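The cell that gets built twice

Ask Njoroge Koech where his plate-handling cell is and he'll point in two directions. One is down the corridor, behind a door with a keypad. The other is on the monitor in front of him, where he has spent most of the week moving a plate holder a little to the left, then a little back again.

Koech looks after automation at Kotian, a lab services outfit on the edge of Motden that runs assays for people who would sooner not run them themselves. The cell is called Lada. It has one arm, one gripper, a sealer and a handful of stations, and on a good day it shifts 2,000 plates without anyone touching a thing.

Getting to a good day is the fun part! Before a station goes anywhere near the real bench, Koech builds it in simulation and lets the arm try it. He starts with the dull stuff. Can it reach? Does the elbow swing somewhere daft on the way? Will the fingers clear the plate next door when they open? Then he gets on to approach heights, which he can talk about for a whole pot of tea. Come in too low and you clip the rim of the holder. Come in too high and every move gets longer, and over a night's run those seconds pile up into a lost batch.

"I used to do all of it with the pendant," he says. "Jog, squint, jog, squint. My knees remember."

Each pick gets taught three points: one well clear, one straight over the plate, one at the grip. He runs a new station 200 times on screen before he'll sign it off, nudging the plate off true by a hair on each pass to see what the gripper will forgive.

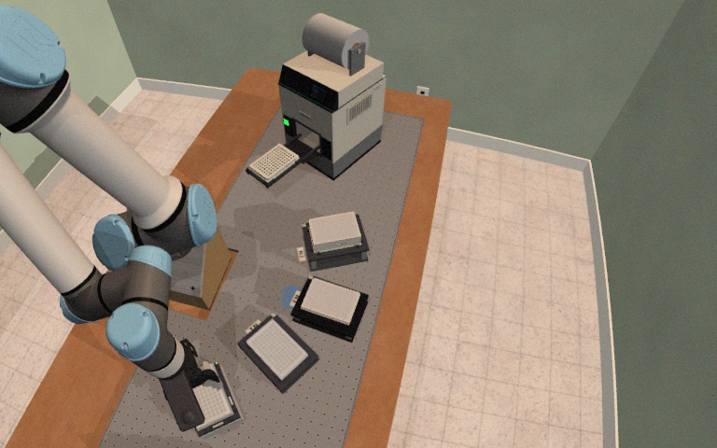
The holders set at an angle are the ones that catch people out. A wrist that is perfectly happy over one station may need a good half turn for the next, and there are usually two ways to make it. Pick the wrong one and the arm winds itself up over a few cycles until it hits a joint limit and stops, normally at three in the morning.

Senan Quinlan takes over once the layout moves to the real bench. She came from Rotness, where she serviced bottling lines, and she trusts a dial gauge more than any screen. Her first job is to find out how far the two versions disagree. She puts a bare plate in every holder, drives the arm to the middle point and measures. Then the offsets go back to Koech, who types them in and grumbles.

After that come 100 slow cycles with water in the wells and Quinlan on a stool beside the stop button – no phone, no radio. She checks the finger pads for wear, wipes them down and nips up the holder screws, which like to work loose in the first few days.

The next station goes in this September. Koech has already moved it twice.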